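Countertop ovens: your questions

Do I need one if I already have a full-size oven?
Probably not. If you cook for four most nights, the big oven does the job. A small one earns its space when you reheat a lot or live alone.

Will it cut my energy bill?
Sellers love this claim. Tellovora's leaflet promises savings of nearly 50 per cent, with no word on what was cooked or for how long. Treat it as advertising – a plug-in meter will tell you more. 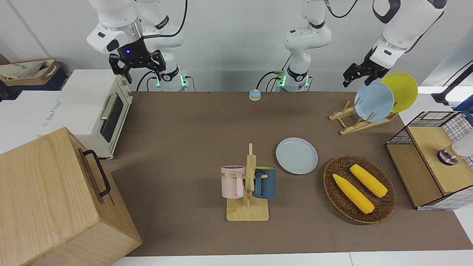
Heating less air does help, but a tray of roast potatoes done in two batches wipes out much of the gain.

Is the Panasiuk worth 200 pounds?
We doubt it. The Histach costs less, and the only extras we could find on the dearer one were a dehydrate setting and a longer list of presets. Presets are mostly a time and a temperature with a picture next to them.

Can I cook corn on the cob in one?
Yes, wrapped in foil with a little butter. Ignore the "corn" button if there is one and check with a fork. 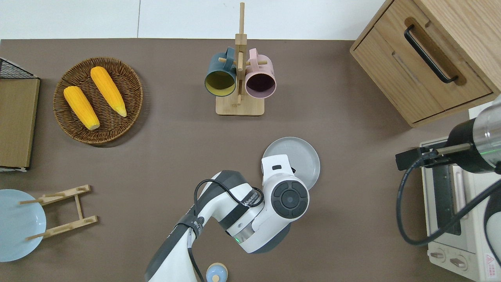 Do I need the extended warranty?
Read the exclusions first. Cerkik's leaves out the door glass and the heating elements.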